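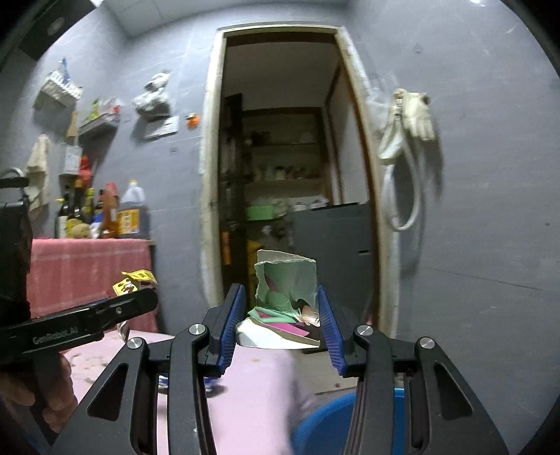
Maud Tillotson, paper workshop technician, Botgate

February 20, 2020

Beater notes, second half of the Prelis run. Writing this up with pulp still under my nails, so apologies to whoever borrows the book next.

Started with the cotton that had been soaking since yesterday. It's the Seixas rag, the unbleached lot, and it is lovely stuff. Long, soft, a bit creamy, and it tears in the hand with that dull sound that tells you there's no polyester hiding in it. I still went through it for seams and found two with a synthetic thread running down them. Please keep checking, even with this supplier. One thread wraps round the roll and you lose the afternoon.

Charge: 700 g dry weight. I tried a heavier charge in September and the stock stopped turning in the corner by the drain, where it sat in a lump and went to felt. This amount goes round beautifully. You can see it roll over itself coming down off the backfall and the surface stays smooth, like custard.

Loaded slowly with the roll right up. A handful, wait for it to clear, another handful. Then lowered it by a quarter turn at a time. I know the instructions that came with the Pandico beater say to drop it to the working position once the rag is open, but the bearings grumble if you do that and I don't like the smell. Quarter turns, and listen. When it goes from a slap to a hum, leave it alone.

Counter on the roll read 2848 when I stopped for the first jar test. Clouds still in the jar, quite big ones, plus some bits of obvious thread. Back on. Second jar much better, fibres hanging evenly with only a few knots near the bottom. Third jar was the one! Held it up to the window and it was just a haze, no clots at all. I'd forgotten how good it feels to get there without having to pick anything out.

Freeness: drained slower than last batch, which I was hoping for. The last batch gave a sheet that was soft and a bit blottery, nice to handle but it drank the ink. This one ought to have more rattle.

Recycled half

The other vat is the scrap furnish: printed offcuts and old card, torn by hand. Coated stock came out into its own bucket this time. Last time it went in with everything else and the filler made the water chalky, and we had little shiny flakes in the finished sheets that looked like fish scales. Some people liked them. I didn't.

Tearing against the grain gives a rougher edge and the piece wets through faster. With the grain you get a neat strip that floats about looking pleased with itself. So against, where you can tell, and don't cut it. Cut edges stay as edges much longer in the soak and I'm sure they are where half our lumps come from.

Hot water, overnight, lid on. In the morning pour off the first water and refill. The first water takes a surprising amount of ink and size with it and it's an easy win for brightness. I poured off twice today and I think the second one was worth it, though I've no proper comparison. Would somebody like to do a proper comparison? Same scrap, same soak, one rinse against two, pull a few sheets from each and pin them up side by side. I'd love to see it.

Blender, not beater, for this one. Short bursts. The fibre has been through it all before and doesn't need shortening any further. Stopped while there were still visible specks of colour, because I want the specks.

Pulling

Vat charged at the usual strength and then thinned, as the first two sheets were too thick and had a ridge along the near side. That ridge is me tipping the mould too early. Two more sheets and my wrists remembered.

Total for the day: 106 sheets, cotton and scrap together. Of those, 59 are cotton. A few notes on them while I can still tell them apart:

Early cotton sheets are heavier, they're at the bottom of the post. I marked the felt corner with a bit of red wool.

Middle of the post is the best of it. Even when held to the light, good close look-through, four nice deckles.

Towards the end I was topping up the vat too late and the sheets thin out. Keep them, they'll do for interleaving, or for trying the new brush size on.

Couching went well once the felts were properly wet. The first felt was too dry and half the sheet stayed on the mould, so I kissed that one back into the vat and started again. Soak the felts longer than seems sensible. I also put an extra blanket at the very bottom to give a curve to couch onto and it made such a difference — the sheet lets go in one roll, with hardly any pressure. Doing that every time from now on.

Drops: fewer than usual. Most of them came off my own sleeve. Roll your sleeves up.

Pressing

Cotton post in first, gently, then released and given a second harder squeeze after the water had stopped running. Went straight to hard pressure with the scrap post and got some crushing at the edges, with the pulp pushed out sideways into a frill. It's only the outer sheets but it is a shame. Two steps for both posts, then.

Drying half on boards and half in the blotter stack with the fan. The board-dried sheets were brushed out with the wide soft brush, working from the middle. A couple already have an air bubble near one corner. I left them alone. Every time I've tried to chase a bubble out I've ended up with a hole.

Size

Haven't decided. Internal size went into the last quarter of the cotton only, so there's a chance to compare that with a gelatine dip once everything has had time to cure. My money is on the gelatine for pen work. The surface you get is crisp and slightly cold to the touch and the nib doesn't catch. But it's smelly and slow, and for the Prelis covers the internal size might be quite enough. Test strip first: a line of ink, a drop of water, a lick of wash, and look at the back.

Wet strength wasn't tested. Tensile by hand only, which means I folded a wet scrap and pulled.

Things to sort

The drain strainer is full and needs emptying into the compost bucket, not the sink.

Small mould has a loose rib at one end. It hasn't marked the sheets yet but it will. Brass wire is in the second drawer, thin gauge.

We're low on blotters. The ones at the back of the shelf have mould spots on them, so don't dry anything clean in those.

Leave the beater full of clean water overnight with the roll up.

Next batch I want to try a mix of the two furnishes, mostly cotton with a small scoop of the coloured scrap stirred in at the vat, late, so that it stays in flecks. I did one sheet like that at the end with what was left in the jug, and it's on the board nearest the door. Very pretty. Have a look at it once it's dry, and please don't peel it early!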